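Home Shop Hire FAQ Contact

Tulten hand-held gripper kit – your questions, my answers

Posted in: Kits & Hire | 2026-10-05
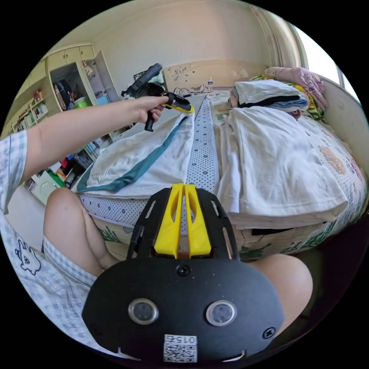

The Tulten kit is the one I get the most emails about, so I've finally put the answers in one spot. It's a pair of hand-held grippers you wear out a job with, more or less – you do the chore, the grippers record it, and the recordings go towards teaching a robot arm the same chore. People expect a lab and I keep telling them any bedroom will do. A white towel with a teal border spread out on the bed, a stack of folded ones beside it, and you've got a morning's work. I'm Declan Goodall, I look after the hire side, and yes, it's me who answers the phone.

Do I need to own a robot?

Nope! Plenty of our hirers have never touched one. You send the recordings back with the kit, or keep them if you've got your own project on the go.

What comes in the case?

Two grippers (left and right), two chargers, a calibration card, a cloth for the lenses and a printed guide that Yanling Lu wrote and I've only slightly ruined with my edits. There's a spare set of finger pads in the lid pocket, which everyone misses.

Is it heavy?

Lighter than it looks, but you'll feel it in your forearms by the afternoon. I'd do nearly 9 minutes at a stretch and then put the kettle on. Mahlet Bogale, who trains our new hirers, can go a lot longer than me and is a bit smug about it.

Which chores work best?

Towels, hands down. They're forgiving, they've got obvious corners, and a coloured border makes it easy to tell later which way up things were. Tea towels and pillowcases are good too. Fitted sheets – look, have a go, but don't make them your first job. I lost an entire Saturday to one.

Do I have to tidy up first?

Please don't go mad. A real room with real stuff in it is far more useful than a bare one. Put away anything private, though: letters, bank statements, family photos, the medication on the bedside table. Mirrors are worth covering as well.

Can I sit down while I'm doing it?

Sure. Sitting, standing, kneeling on the rug, whatever you'd do normally. Just try to stick with the one position for each recording.

I dropped the towel halfway through. Do I start again?

Keep going! Pick it up and finish the fold. Bonifacio Gallardo sorts the recordings at our end and he likes having a few fumbles in there. If you drop the gripper, that's another matter – stop, check the finger pads and run the calibration card again.

How is it different from the Grulleo?

I get asked this one weekly. The Grulleo is our older kit and it's cheaper to hire, but there's only the one gripper in the case. Fine for picking up mugs, pretty hopeless for laundry.

How long can I hire it for?

Minimum is three days, and you can extend as long as nobody's booked in behind you. Ring me before the last day, not on it.

What if something breaks?

Normal wear is on us. Sat on it, ran it over, washed it (this has happened) – then we'll need to have a chat about the bond.

Do you post to the country?

We do, anywhere a courier will go. Allow five extra days each way, and keep the box for the return trip.

Got one I haven't covered? Pop it in the comments and I'll add it when I next update the page.

Share | 9 shares | 5 comments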